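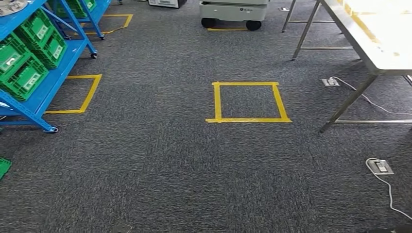

The training floor at Brurgate, with tape to show where everything goes.

3 min read

I went to Buvora's open day on 27th May expecting sparks. I got carpet. Joyce Kombo, our guide, asked us to respect the yellow tape, and a group of grown adults began walking like herons.

The plan was simple: a person steers, the robot goes along with it, and the whole business gets recorded. Then they do it again. Khôi Cù told me one task had taken 130 takes, in the voice of a man describing his commute.

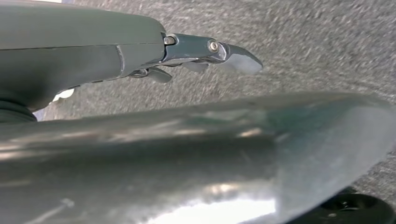

My own turn at the controls lasted 4 minutes and did little for my reputation. Depth is the hard part. On the wrist view the finger looked slim and precise, while the big shiny metal thing beside it was one large blur, and I steered like someone parking a borrowed car. Ngân Diệp said "gently" several times, each one less gently.
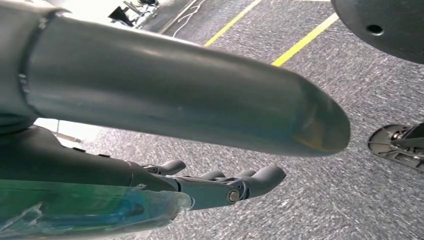

Category: Visits

Đạt Quan took over and brought the hand in under a long gray tube, fingers loosely curled. He breathes out before each move. I tried that on the drive home and it does nothing for merging.

The next open day is in July. Wear soft shoes.

Search this site Go
Contact | © Starnambridge Notes | Back to top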